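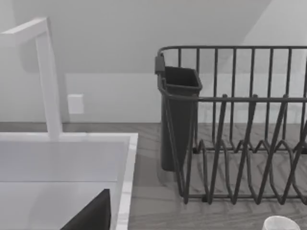

Our project group is Gaëtan Lemaire, Kiprono Waweru, Fouad Smadi and me, Tumaini Obura, and we started out in February thinking we'd spend the whole time teaching a two-armed robot to do kitchen chores in simulation. We did some of that! But the piece I ended up caring about most (and the piece I got to write up) is the rulebook. We called it Clavitz because Gaëtan had already made a folder with that name and we never changed it.

The first draft was four rules long and I wrote it in one evening. Write down the start layout before every run. Don't edit a run after it's recorded. Log every contact between an arm and anything it isn't supposed to touch. Stop the run if an arm pushes into the counter, the sink or a wall, even if the task would probably have gone fine.

That last one caused the most arguing. In a simulator a collision doesn't cost you anything – you hit reset and you're back where you were – so it's really tempting to let the arm scrape along the sink rim and call it a success if the object ends up in the right place. Our advisor, Anil Bhat, kept asking whether we'd sign off on the same run with a real arm in a real kitchen, and after the second or third time I just wrote his question into the rulebook, word for word.

The start layout rule took longer to get right than I expected. My first version said to "note the objects on the counter," and everybody did it differently. Fouad would write "bottle near sink" and Gaëtan would write half a page. Now we save a view from straight overhead before anything moves, and we name each object by what it is in the object list, plus which side of the sink it's on. If a thing runs out of view, like the scale at the bottom, you get its position from the simulator and don't guess.

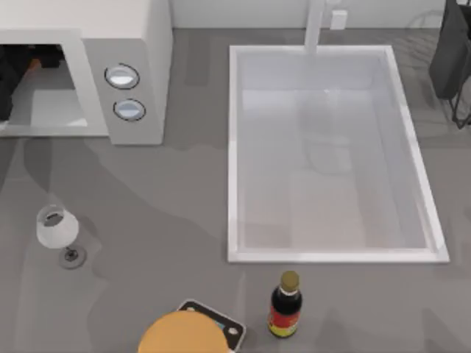 Kiprono thought I was making it too strict, and his comment on the draft is still in there: if every start has to be written down in that much detail, people will get lazy and reuse the same layout over and over, and then all we've shown is that the robot can handle one counter. I think he's right, so there's a rule now about changing the layout between runs. It's his rule and he got to number it.

Then we went back and checked our old runs against the new rules, which was kind of painful. We had 33 of them. One had no start layout saved at all, so that left 32 we could check properly, and 27 passed. The other five all had contacts that never made it into the log. They were mine, mostly. I'd been watching the gripper and not the elbow, and the elbow is the part that sticks out.

So the newest rule says the log has to cover the whole arm, from the base to the fingertips, and a run only starts with the fingers open and nothing in them.

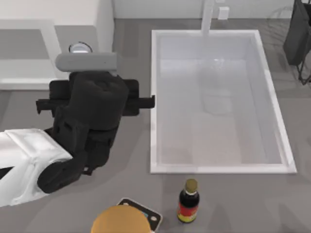

Last updated: 9/16/20

You can see how little counter there is between the fingertip and the sink rim. We argued about whether a narrow gap like that should be a fail on its own, and decided on no – close is allowed, touching isn't, and the simulator's contact log settles it. Fouad wants a warning distance added for when the arm is moving fast. I haven't written that one yet because we can't agree on what counts as fast.

Still on my list: a short form for reporting a stopped run (the long one takes forever to fill in), and a rule for who checks whose logs, so I'm not grading my own elbows anymore.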